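Room Report: the Pluminside workroom, lighting, glare and where people put things
Ruairi Mowat
5 March 2025

1. Why this room

The brief was to pick a shared workroom on campus and report on how it gets used, then suggest changes under a set budget. I chose the Pluminside workroom as I'm in the building most days anyway. Kinnear was the other option but it's closed until July.

2. What I did

Sat in on 24 sessions. Short notes each time – who worked where, lights on or off, blinds open or closed. Also talked to people on the way out, when they had a minute. No names kept. The survey form went to 100 people on the building list and the replies are in the apendix.

3. The ceiling

Grey, ducts and rails left exposed. Most people said they liked it, a few said it makes the room feel like a loading dock. The long fluorescent fitting does most of the work. Bright enough for reading small print at the benches, too bright for anyone facing the glass. This came up more than any other complaint, even from people who only use the room for an hour.

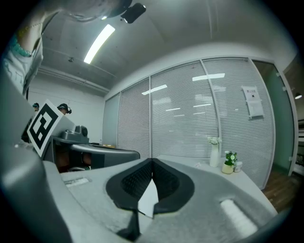
Moving the desks was the first idea. Cheap, but the equipment takes up so much floor that there aren't many ways to turn things around. People stand behind it near the white wall and look down at what they're doing, so light from overhead matters more to them than light from the side.

4. Glass wall and blinds

Glass partition with white horizontal blinds in metal framing. Good for privacy. Less good for glare – the ceiling lights show up as streaks across the slats, and closing them doesn't fix it. Two options priced:

Matt blinds from Floris, fitted: $2,274
Diffuser for the light fitting from Clitska, fitted: $1,690

I'd go with the diffuser. It deals with the source and the blinds can stay as they are.

5. Notices

There's a notice sheet up on the right-hand panel of the glass. Small text, logo at the top. Hardly anyone I asked could tell me what it said. Bigger type and a spot next to the door would be my suggestion, costs nothing.

6. Problems with the study

All my visits were in the afternoon, so I can't say much about mornings. Didn't borrow a light meter in time, so brightness is going off what people told me. Would definately book one earlier next time.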